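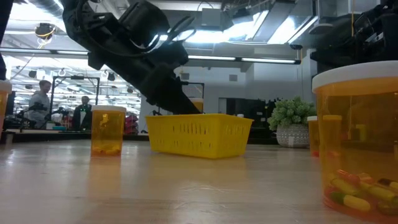
Storing Medicines at Home

Residents of Clornham are advised to keep medicines in their original containers, with the label intact and the cap fully closed. A bathroom cabinet is a poor choice, as steam and changes in temperature can spoil tablets and capsules. A high, locked cupboard in a bedroom or hallway is preferable.

Different medicines should not be combined in one bottle - even for a short trip. Households should check expiration dates every 90 days and set aside anything out of date.

Unwanted medicines may be returned to the Lustel Street pharmacy counter until 2 p.m. Cover the name on each label before handing it in.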